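Hornura opens a repair and lending point for kitchen goods in Grendale

Grendale, 19/07/2022

The household goods company Hornura has opened a repair and lending point in Grendale. Residents can bring kitchen items with a broken handle, a lost lid or a worn seal, and they can borrow larger items which they need only a few times in the year.

The project has the name Planovell and it began in February with a trial of 17 households. In the trial, 122 items were brought to the repair table and 41 of them needed only a new seal or a new screw.

"Many people told us that they throw away a good pot when one small part is missing," said Selamawit Mersha, who leads Planovell at Hornura. "We would like to make the small part easy to find. It is a simple wish, but it took us a long time to prepare the stock."

The spare parts come from Tekleab, a supplier which has worked with Hornura on its storage range. There are now 300 different parts on the shelves, and the list will be renewed each season.

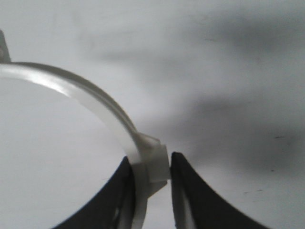
How to use the service

Repairs are made in the order of arrival. Please clean the item before you bring it, and keep the broken part if you still have it. Small parts are free of charge for residents of Grendale. Borrowed items may be kept for two weeks.

Electrical appliances are not accepted at present.

Press contact: Selamawit Mersha, Planovell project, Hornura, Grendale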